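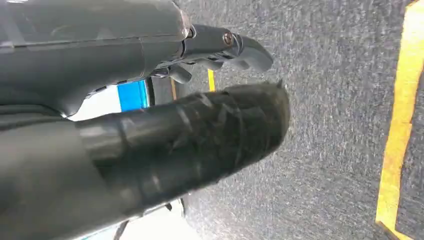
Bright blue, with a slightly lighter stripe down the left side.

The Blue Page

Hello and welcome to the colour pages! If you've come over from the green one (hello again, you've got stamina), this is where I've put blue. I've been sorting our house at Skitham since November, one room after another, and somewhere in the middle of the spare room I got tired of sorting by what things were for and started sorting by what colour they were. It's a daft system. I recommend it.

The caption at the top is as short as I can make it, and I've left it at that. I like a good strong blue and I like a stripe. What follows is the rest of my blue notes, mostly written at the kitchen table after tea, when I should have been carrying boxes up to the loft.

How it works

You pick a colour and go round the house with a basket. Anything of that colour comes with you, unless it's screwed to a wall or somebody is wearing it. Then you tip the lot out on the bed and have a proper look. When everything is the same colour you stop seeing "kitchen stuff" and "office stuff" and begin to notice that you own three hole punches. Ours were all blue. We don't punch holes in anything!

Red took me an evening. Green took two, mainly on account of the garden twine. Blue went on for most of a week, and I still find bits of it behind the radiators.

What stayed

The enamel jug from my aunt in Sowerby, chipped at the lip, which does for flowers and has never once been used for milk. The big mixing bowl. A folder with all the boiler paperwork in it, going back 23 years, most of it for a boiler we no longer have (I know, I know, but the folder itself is lovely and the new boiler can move in). A picnic rug that smells of dog, although we haven't had a dog since we lived in Andmont.

Also a tin that used to hold shortbread and now holds fuses. Everybody has this tin. Mine rattles in a very satisfying way and I won't hear of a replacement.

What went

Two of the hole punches. A heap of ring binders, which the playgroup at Cukenlow took off my hands and seemed really pleased about — they wanted them for the children's drawings. A bath mat. A kettle with no lid, and then, later the same evening, a lid with no kettle, which turned out to belong to another kettle entirely.

The hardest was a jigsaw of the sea, 900 pieces, nearly all of them the same shade. I'd kept it for years on the grounds that I'd do it one winter. I got the edges done on the dining table and then had to eat my dinner off my lap for a while, and after that I was quite ready to give it away. It went to Reijo Rissanen two doors down, who likes that sort of thing and finished it before I'd got the table wiped.

A word about shades

There was some arguing in this house about what counts. Navy counts. Turquoise I put with the greens, and I've had complaints. Denim got its own pile and then a pile of its own on the chair, and then I gave up and hung it all back in the wardrobe, where it had been perfectly happy. Anything striped goes by whichever colour there's more of, and a light blue stripe beside a darker blue is no trouble at all, it's blue either way.

Grey-blue is the awkward one. I've got a cardigan that's blue in the hall and grey in the bathroom. It's on the landing for now.

If you want to have a go

Start with a small colour. Purple is good, as most houses have hardly any. Do it in daylight, with the curtains right back, or you'll end up with a basket of black socks. Keep a bag by the door for things that are leaving and tie it up as soon as it's full — I've rescued the same vase from the same bag 7 times.

Yellow is next. So far I have a washing-up bowl, a sou'wester and a very old phone book, and I haven't looked under the stairs yet.

Back to green | On to yellow (soon!)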